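Clarkaddale Brass seeks second trombone

We need a trombonist who can read. Most ads for unpaid bands promise exposure and a family atmosphere. I've played in enough of them to doubt both. We rehearse Tuesdays, play 17 concerts a year and split the door, when there is a door. 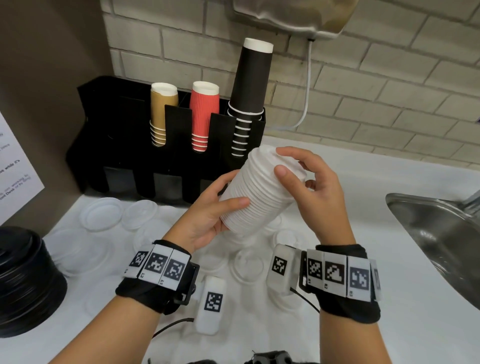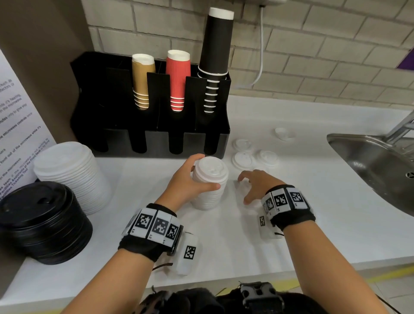 The December show drew over 52 people, a good crowd by our standards. Recordings prove little, so skip the demo reel and come play two tunes with the section. If you say you improvise, expect to be asked to.

Write to Marjorie Dunmore, Clarkaddale Brass, PO Box 1727.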